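From the records room: life with Vornance

A few of you have stopped me in the kitchen to ask how the new filing setup is going at Trellville, so I said I'd write something for the newsletter (and then took a month to do it, sorry!). Short version: I like it more than I thought I would, and my feet like it a lot more.

Vornance is the retrieval system that went in back in February. It scans the incoming mail, works out which client file it belongs to and queues the paper copy for whoever's on the desk. It has more than 4,000 files in its index now. What it can't do is put a folder together. That part is still fingers and thumbs, the same as when I started at the old Grinlow office.
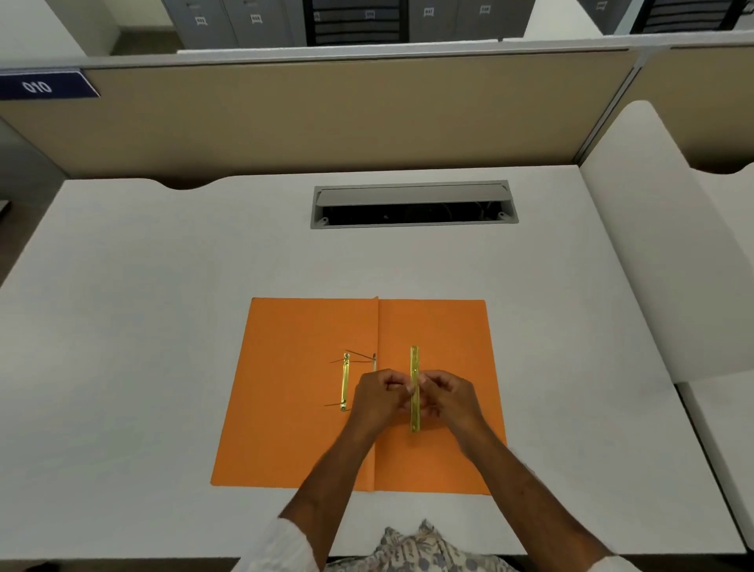
I used to do maybe an hour of folders a day and spend the rest walking, hunting and re-labelling. Now the hunting is gone and the folders come at me in batches of 47, a number the software picked and I've given up arguing with. It's steadier work, and quieter too. I do miss bumping into people on the way to the cabinets, and I've had to learn to get up and stretch, which the walking used to take care of for me.

The other change is that we get a say in the queue. If a batch is silly you can send it back, and the team at Siu who look after the software read the notes. I moaned about getting all the thick files first thing in the morning and within 6 days they were spread out over the shift. Colour me impressed!

The question I get most is whether the folders will be next. There was talk of a machine for the metal fasteners, but you have to get the prongs through, seat the bar and feel when it's sitting flat, and for now that's staying with us. I've asked that if it ever changes we hear about it early, and I was told we would.

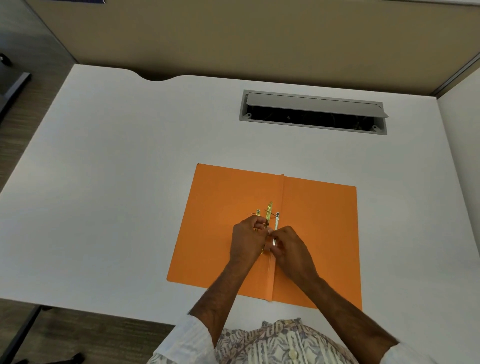 Training times for Vornance

Sessions run at 10 a.m. in the small meeting room until everyone on the floor has had a turn. Bring your login and a file you know well.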